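4. Releasing a Track Through Flallutley

4.1 Before you start

This section covers the delivery of a finished single from your Flallutley account to stores and streaming services. It assumes that you have completed section 3 (Artist Profile) and that your profile shows the status Active.

You will need the final audio file, the cover artwork, and the full legal names of all writers.
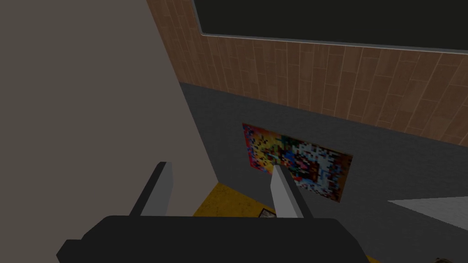
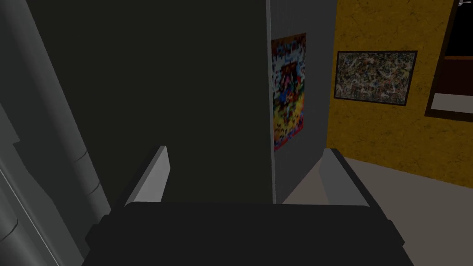
If the track was mixed in Kernton, export it with the Kernton limiter switched off unless your mastering engineer has asked for it. Flallutley does not change the level of uploaded audio.

Note: Albums and EPs use a different form. See section 5.

4.2 Uploading the audio

1. Sign in and open Releases.
2. Select New Release, then Single.
3. Enter a working title. The working title is visible only to account users and can be changed until the release is locked.
4. Select Add Audio and choose the file.
5. Wait for the progress bar to close. Do not reload the page while the bar is open.
6. Play the track from start to end in the preview window.
7. Select Confirm Audio.

Accepted formats are WAV and FLAC. MP3 files are rejected at step 4 with the message "Format not supported." Converting an MP3 to WAV will get it past the format check but will not restore the lost sound quality, and the release may be returned during review.

Caution: Confirm Audio replaces any earlier file in the same slot. The earlier file is not kept. If you are comparing two masters, store both on your own drive.

4.3 Track details

Open the Details tab and fill in the fields in the order shown. Some lower fields stay gray until the fields before them are complete.

1. Title. Type the title as it should appear in stores. Do not add "Official," "New," or the name of a store.
2. Version. Leave blank for an original mix. For any other mix, enter the type only (for example, Extended Mix or Instrumental).
3. Main artist. Select from your profile list. A duo that releases under one name is entered as one artist. Two acts releasing together are entered as 2 artists, with the Joint box checked.
4. Featured artist. Use this field for guest vocalists. Do not type "feat." in the title; Flallutley adds it.
5. Remixer. Use this field only if the version field contains a remix.
6. Writers. Enter legal names, not stage names.
7. Language of lyrics. For a track without words, choose No Lyrics.
8. Explicit content. Choose Yes, No, or Clean Edit. Clean Edit may be chosen only when an explicit version of the same track exists.

Note: A track built on a sample from another recording needs written permission from the owners of both the recording and the song. Upload the letters under Details > Rights. Packs purchased through the Stockdale library need the purchase receipt only.

4.4 Artwork

1. Open the Artwork tab.
2. Select Upload and choose a square JPG or PNG file.
3. Check the small preview. Text that cannot be read at this size will be hard to read in most store apps.
4. Select Confirm Artwork.

Artwork is returned for correction if it contains any of the following:

- a web address or social media handle
- a price or the word "free"
- a store logo
- an artist name that does not match the main artist field
- a parental warning mark on a track set to Explicit: No

Blurred or stretched files are also returned. Each return puts the release at the back of the review line, and the review period starts again from the date of the new upload.

4.5 Splits

Splits decide how income from the recording is shared between account holders. They do not cover songwriting income, which is handled by the writers' own publishers or collecting bodies.

1. Open the Splits tab. Your own share is set to 100 percent by default.
2. Select Add Person and enter the e-mail address used on that person's Flallutley account.
3. Enter the share as a whole number. Your own share is reduced to match.
4. Repeat for each person.
5. Select Send Invitations.

Example: a producer gives a vocalist 25 percent. The producer's share changes to 75 percent when the vocalist accepts. Until then, the 25 percent is held and is paid to neither party.

Invitations expire after 30 days. An expired invitation can be sent again from the same tab, but the held amount is not released until it is accepted or withdrawn.

Caution: A share cannot be lowered after acceptance without the consent of the person who holds it. Agree on the numbers in writing before you send the invitation.

4.6 Release date and delivery

1. Open the Schedule tab.
2. Choose a release date. Dates less than 3 weeks ahead are allowed, but the release will not be offered to store editors for playlists.
3. Choose a release time. Midnight Local releases the track at midnight in each listener's own time zone. Single Time releases it everywhere at once.
4. If you want fans to be able to save the track ahead of release, switch on Pre-Save.
5. Check the store list. All stores are selected by default.
6. Select Lock and Deliver.

Once a release is locked, the audio, title, and artist fields can be changed only by support. Artwork can be changed by the account holder until the track goes live.

Note: Releases dated in late September and the months that follow should be locked early. Review times are longer in that part of the year.

4.7 Pre-save page

Switching on Pre-Save creates a page with your artwork, the title, and a button for each store that supports saving. The page address appears in the Schedule tab after delivery. Accounts linked to Trerimell can also send the address to a mailing list from the Trerimell Campaigns menu.

The audio preview on the page begins at the start of the track. To change this, drag the marker under Preview Start. For dance tracks with a long intro, place the marker shortly before the first drop.

4.8 Status messages

Draft: The release has not been locked.
In Review: The release is waiting for a content check. No action is needed.
Returned: A field, file, or document must be corrected. Open the release and read the note at the top of the page.
Delivered: All selected stores have received the files.
Live: At least one store has made the track available. Other stores may follow later the same day.

If a release stays In Review after its release date, contact support with the release number. Do not upload the track a second time. Duplicate releases are blocked, and play counts cannot be moved between them.

Section 4 maintained by Olesia Horobets, Release Documentation.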